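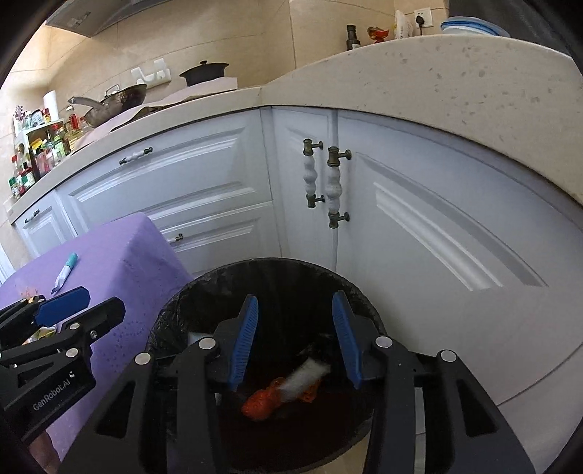 ## 17/04/2021

Grippers all day. My job title still says housekeeping supervisor, and I spent most of my shift thinking about how a hand closes on a used tissue.

The practice kitchen at Sinmont is where we do it now. White cabinets, curved counter, more spices than anyone on our payroll has time to cook with. Today was trash. You hold the black gripper over the can, open the blue pads, let go, and try to do it the same way you did it the last time. I have been putting things in trash cans since I could walk, and I was told my approach angle is inconsistent.

The plan, as Radell explained it at the meeting with the muffins, is that we teach the machines the dull parts and keep the interesting parts for ourselves. I asked which parts of cleaning a rental kitchen were the interesting ones. They are getting back to me.

To be fair, my knees have no complaints. Two years ago I'd have done 14 units by now and been flat on the couch by six. Today I stood in one kitchen, drank my coffee while it was still hot, and came home with a sore thumb. The pay went up too, by 2 dollars an hour, and I noticed how quickly I stopped minding the word "demonstrator."

What I miss is the talking. When we worked in pairs you heard all about everybody's divorce by the second bathroom. Now we each have a station and a list, and the list today had 36 lines on it, and talking throws off your hands. At lunch we all sat there flexing our fingers like retired pianists.

Then there's the Sithole building. They're supposed to get the first machines in September, and 17 people work there. The memo says they'll be "freed up." I read it three times and couldn't find what for. One of the women from there asked me at the time clock if the things are any good yet. I said they're slow. She looked pleased, and I felt like I'd handed her a coupon that expires.

I've got the Tulum trip money in the coffee can, nearly enough. I may go before September and let them free me up from a beach.

Tomorrow is dishes. Must buy a thumb brace, and trash bags for my own kitchen, where I'm out.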